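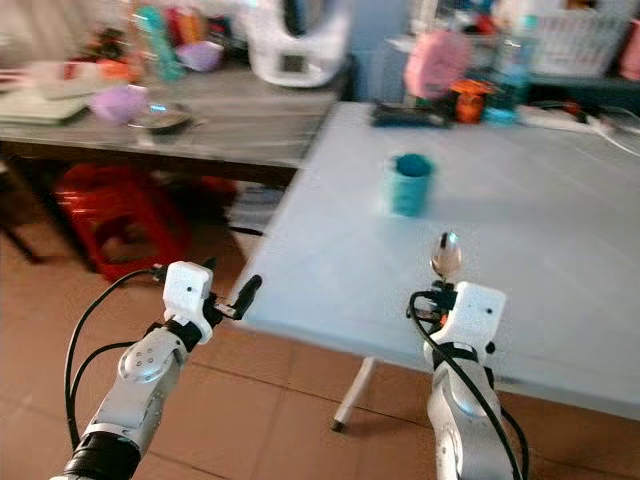 Posted in: About Us | Equipment Planning
Print this page | E-mail this page

About Danddale

Danddale helps small manufacturers, kitchens and training schools decide what automation to buy, what to rent and what to leave alone. We don't sell robots and we don't take commissions from people who do. Clients pay us a flat fee for a written plan.

Renu Shakya and Mohit Dhillon started the company after several years of buying equipment for Semwal, a contract packing firm. Too many purchases there had been budgeted on the price of the arm alone. Grippers, cabling, tables, floor work, spare parts and operator hours came later, out of other accounts. Our plans put all of it on one sheet.

We have completed 119 plans so far. A standard plan takes 45 working days and covers:

- a site visit and a list of the tasks worth testing
- trials of those tasks on two-arm equipment in our workshop
- quotes from at least 2 suppliers
- a month-by-month budget, including service and training
- a resale or disposal figure for what you already own

Pushpa Solanki runs the trials. Sneha Yadav handles quotes and lease terms, and Sarla Pandey keeps the price file, which now has 378 entries and is gone through line by line every October. Clients get a copy of the entries that apply to them.

If your budget year is already closed, ask about the short review. It looks at one machine or one quote and does not include trials. Josska, our sister office, takes short reviews for food businesses.

Page last updated 3/18/20

Contact Us | Copyright Danddale. All rights reserved. | Back to top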